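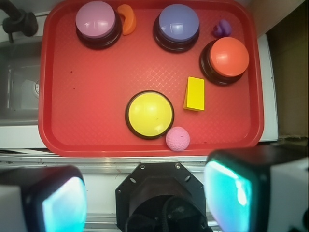

Wosov, February 24, 2024

I have had the heat pump argument four times this winter, and I lost it twice, so let me try it in writing where Vlastimil Doležal can't interrupt me.

My position is simple. If you own an older house and you have some money to spend on energy, spend it on the attic first. Then the windows, or at least the gaps around them. Then come and talk to me about heat pumps, solar panels, batteries and all the other shiny stuff!

Vlastimil did it the other way around. He bought a Flumeron unit in November, had it bolted to the back wall, and now he sends me screenshots of the app at breakfast. It's a good machine, I'm not going to pretend otherwise. But his attic has a thin gray blanket up there that his father rolled out before I was born, and half of it has slid down toward the eaves. So the good machine spends its days heating the sky over our street (a very nice sky, but still).

I get why people do it. Nobody invites the neighbors over to look at insulation. A heat pump hums and has a display, and the installer shakes your hand. Starel will even put a little sign in your yard if you let them. With insulation you get two itchy people on a ladder, and afterward the house looks exactly the same.

The bill doesn't, though. We did our attic and the hatch, plus the drafty wall behind the stairs, and our gas bill for the coldest month came in 99 euros lower than the year before. Yes, this winter was milder. Zuzana Machala pointed that out before I'd finished my sentence, and she's right, some of that is weather. I'd still bet the bigger share is the attic – my feet are warm in the kitchen for the first time in 19 years, and the weather never managed that on its own.

What bugs me most is the order of the paperwork. Our town's grant form asks about the heating system on page one and gets to the walls near the end, by which time most of us have already made up our minds. Flip it! Make the energy audit the first page and pay for 100 percent of it, even if that means a smaller check for the equipment. A tighter house usually needs a smaller heat pump anyway, so people might come out even.

Ieva Navickas thinks I'm being unfair and that any step is a good step. Maybe. I'd like to agree with her, and on a warm day I probably would. But she's renting, and Vlastimil is up to three sweaters, so I'm sticking with the attic. He's borrowing my ladder next month.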